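Cotar Road Crew: Roadside Vehicle Fire Kit Check, September

Checked by Jamila Talukder, comments by Delyth Wynne

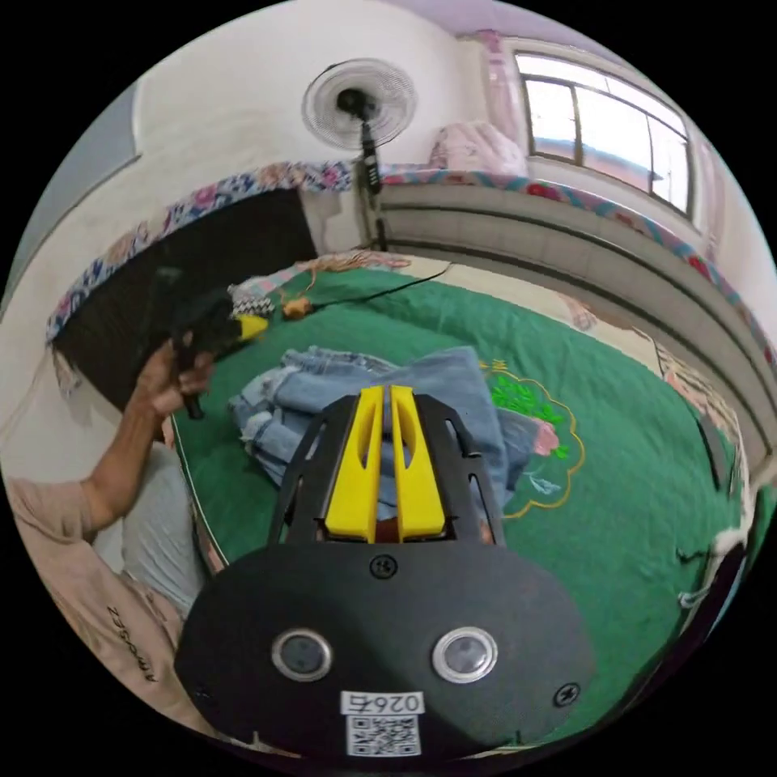
1. Extinguishers
Both gauges in the green, pins and seals fine. Truck 2's bracket finally holds tight, and I'm so pleased about that one!
OK

2. Cones and flares
Full set of cones on each truck. Flares are good into next year, but the box on Truck 1 needs a new lid.
OK, lid on order

3. Reflective vests
Two have faded strips. Please swap them before the next night call.
REPLACE

4. Door and belt tools
Belt cutter is sharp. The window punch on Truck 1 is missing (last signed out for the Nidum exit pileup, I think).
MISSING, ask Khan depot

5. Scene lights
Ran both for 30 minutes with no flicker. Great work by whoever cleaned the plugs!
OK

6. First aid bag
Burn dressings restocked, count is now 10. Gloves are low in large.
REORDER gloves

7. Radios
Clear all the way out to the Vurkov ramp, even behind the sound wall, and we've never had that before!
OK

Odometer, Truck 2: 1,316 since last service

Next check due before the late shift, 6 p.m. Leave the signed sheet in the cab.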